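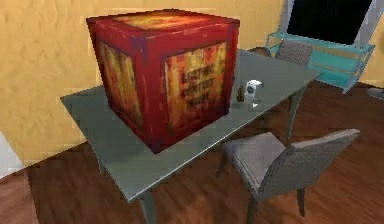 Diapo 4 – la méthode. Rappeler le principe : politique entraînée en simulation seulement, 630 scènes générées, puis transfert direct sur le bras de Halliday.

Dire tout de suite ce qui me gêne. Le taux de réussite annoncé vient du simulateur. Sur le vrai banc, Nisbet n'a fait que 325 essais, tous avec le même éclairage.

Ralentir ici. Les textures sont floues, les objets souvent trop gros ou trop petits – qu'apprend vraiment le réseau ? Menzies répond « la diversité ». Je demande à voir l'ablation.

Passer à la diapo 5, garder 2 minutes pour Lozano.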